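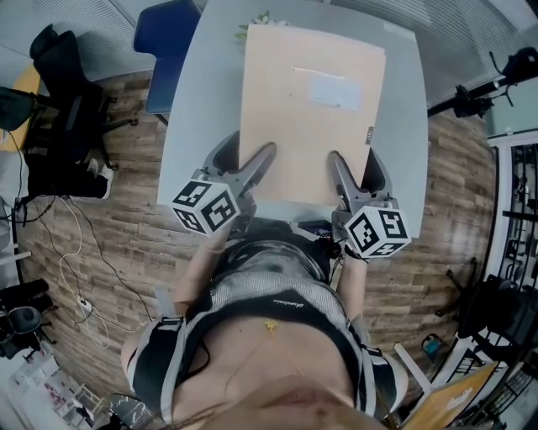 Ridska hand-held grippers, pair: short review

We paid 433 for the pair and have used them at the table since May, mostly on flat stock. Large cardboard is the hard test. The gray jaw fingers take hold near the bottom edge well enough, but you have to come in low with both hands.

Each gripper carries a white cube marker with black squares. Tracking was steady — better than on our old Dakik set, which lost the left hand often.

My wrists got tired after 40 minutes. The Dakik pair is lighter and closes faster.

Worth buying for sheets and boxes. For small parts I would keep the Dakik.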